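En defensa de la caja de cerraduras

Effie Urquhart
5 de julio de 2019

Hace unos meses mi vecina Lorna Pringle me preguntó qué regalar a un niño de tres años que ya tiene de todo. Le contesté sin pensar: una caja con cerraduras. Ella me miró como si yo hubiera propuesto regalar una factura. Quería un juguete con luces, o por lo menos con música, y al final compró uno que cantaba el alfabeto. En enero el juguete ya no cantaba, y Lorna me confesó que no había buscado pilas nuevas. Desde entonces quiero escribir esta defensa, aunque sé que el español no es mi primera lengua y que algunas cosas las diré con menos gracia de la que merecen.

La caja de cerraduras es un objeto muy simple. Es un cubo de madera, a veces dos cubos unidos, con puertas pequeñas, y cada puerta se cierra de una manera diferente. Hay ganchos, pestillos, aldabas. Dentro no hay nada, salvo lo que uno mete: una nuez, un botón grande, un animalito de plástico. Los adultos preguntan a menudo para qué sirve. Yo creo que la pregunta está mal puesta, pero voy a intentar responderla.

Primero, sirve para aprender que las cosas tienen un orden. Un pestillo no se abre con fuerza, se abre en una dirección. Mi sobrina tardó varias tardes en comprenderlo: tiraba de la puerta con las dos manos, se enfadaba, dejaba la caja en el suelo y volvía después de la merienda. Yo no le enseñé nada. Confieso que una vez moví yo el gancho, cuando ella no miraba, y todavía me arrepiento un poco.

Segundo, y esto me parece más importante, la caja no felicita. Casi todos los juguetes de ahora aplauden cuando el niño acierta. Aquí la puerta se abre y ya está. El niño mira dentro, cierra y empieza otra vez. Esa repetición aburre mucho a los padres — yo lo sé, la he mirado durante horas desde el sofá — pero al niño no le aburre nada. 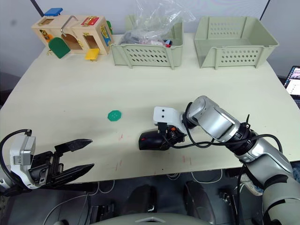 Caja de dos compartimentos con la puerta verde y la amarilla abiertas, junto a dos cestas de plástico.

Reconozco que los colores ayudan. Hay personas que prefieren la madera sin pintar, porque queda bonita en la estantería, y yo las entiendo. Sin embargo, una puerta roja y una amarilla dan al niño palabras para pedir y para contar lo que hizo. «La amarilla no quiere», decía mi sobrina. Con una caja toda del mismo tono no habría podido decirlo tan pronto.

También quiero hablar de las cestas, porque un juguete así vive mal en un baúl. En el baúl la caja cae al fondo, las puertas se quedan abiertas y las bisagras sufren con el peso de los otros juguetes. Una cesta baja de plástico con agujeros, de las que se venden para cocina o para baño, es suficiente para guardar las cosas que van dentro. La caja misma es mejor dejarla sobre la mesa, a la vista. Lo que está a la vista se usa, por lo menos en mi casa.

Hay objeciones serias y no las quiero esconder. La primera es el precio: una caja bien hecha cuesta más que un juguete con pilas, y no todas las familias pueden pagarla. La segunda son los dedos, porque una puerta con bisagra de metal puede pellizcar. La tercera es la calidad de algunos cierres, que llegan con tornillos flojos. A todo esto respondo con lo que hago yo: compro de segunda mano, reviso los tornillos antes de regalar y me quedo cerca las primeras veces. No es una solución perfecta.

Lorna todavía no está convencida. Dice que una caja con cerraduras enseña a los niños a abrir el armario de las galletas, y en eso tiene razón. Mi sobrina abrió el mío en primavera, y ahora guardo las galletas más arriba.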